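Toy kitchen corner reopens at Idcombe

The play room at the Idcombe Family Centre has reopened its toy kitchen corner after a short closure for sorting and cleaning. The centre recorded 154 visits to the corner in the month before it closed, and parents had asked for play food and crockery to be kept together on one table.

Pretend cooking now begins at the large white cutting board, where a toy carrot was among the items put out for the first day. 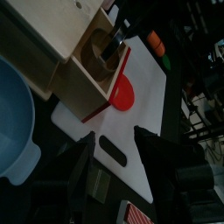
Storage and tidying

Small pieces are to be returned to wooden storage at the end of every session. The drawer has a round wooden knob, suitable for younger hands, and the pale wooden cabinet stands beside the board -- within reach of children seated at the table. Staff at the centre have asked that lids be put away first and the smaller items afterwards.

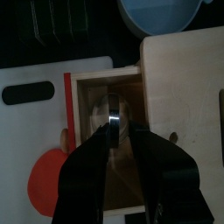

Families are also reminded that toys brought from home should be labelled. Unclaimed items will be held at the front desk for 12 days and then passed to the Yensuk toy library, which lent 552 toys to local households last year.

A clear lid with a dark rim is kept with the set, as is a light blue bowl with two small side handles. Both should remain in the play room. 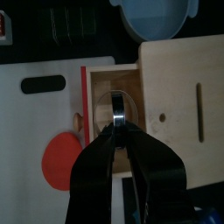 Opening times

The corner is open every morning during term. Sessions are free, last 45 minutes and need not be booked. A revised timetable will be issued in July.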